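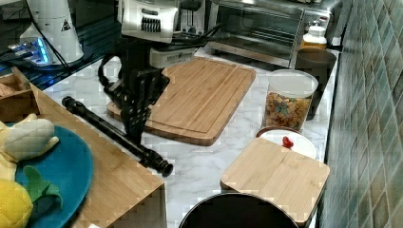
### 3.2 Surface sampling and recovery

Swabs were taken from wooden and stone food preparation surfaces in 15 households in Ernmont and 14 in Indthorpe during October. Each household was visited once. Residents were asked to prepare an evening meal as usual the night before and to clean up in their normal way, with no instructions on products or methods.

On each surface, a square template was placed at the center and again next to an edge or groove. The area inside was wiped with a moistened swab in two directions. Swabs were sealed, kept on ice and plated the same day at the Altden laboratory. Boards with visible cracks were sampled but analyzed separately, following the approach of Bach and Tennant.

Recovery from wood is known to be lower than from stone - cells are drawn into the grain and do not lift easily. We therefore ran a recovery check on unused maple and marble coupons. Each coupon received a known dose of a harmless test strain and was left for either 200 or 300 minutes before swabbing. Correction factors from these coupons were applied to the household counts (Table 2). No correction was made for board age, which residents could rarely state with confidence.

Figure 3. Countertop and grooved wooden cutting board.

Grooves were treated as a separate site type. Template placement is awkward in a narrow channel, so a fixed length was swabbed and the result converted to area using the measured width. This adds error where the channel is rounded, and groove values should be read as estimates.

All plates were counted by T. Okoth and recounted by T. Mussa, who did not know the site type. Where the two counts disagreed by more than the limit given in Section 3.1, the plate was excluded.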